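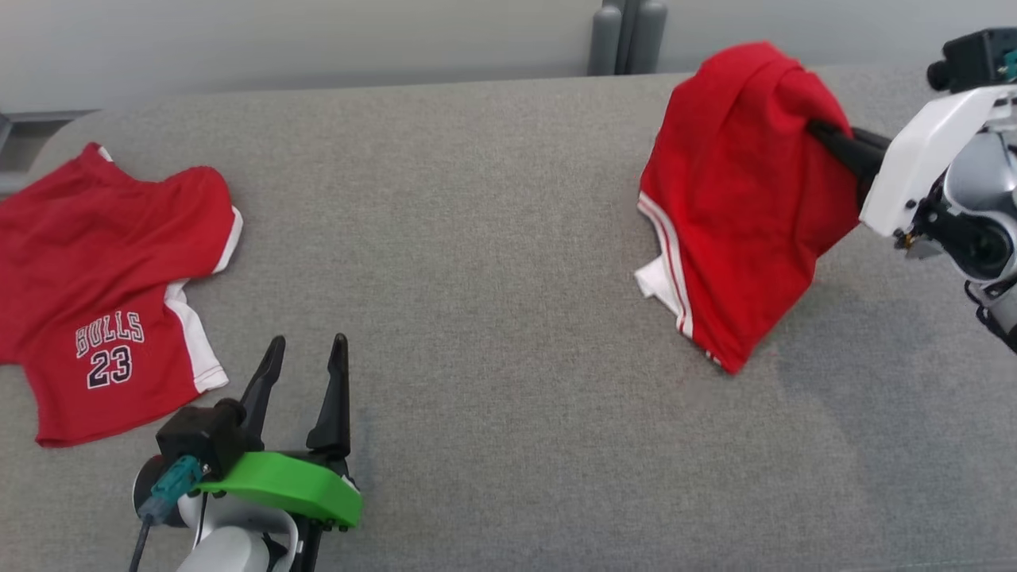
Small red Bulls jersey, number 23.

I spent most of June clearing out the storage unit in Calado. The rent had gone up again and I was paying for space I hadn't looked at since the move.

I kept a list this time. By the end it had 400 lines, and 9 of them were boxes of cables. Most of the clothes went to the donation center on Prendico Street, which closes at 4 p.m. and will not take hangers. Books were harder. The used bookstore wanted very few of them, so the rest are stacked in my hallway.

Selling kids' sports clothes online was slow but worth doing. Jerseys went faster than jackets. I wrote down the size and any marks, set a fair price, and didn't answer people who offered half.

The unit is empty now and I turned in the key. The hallway is next.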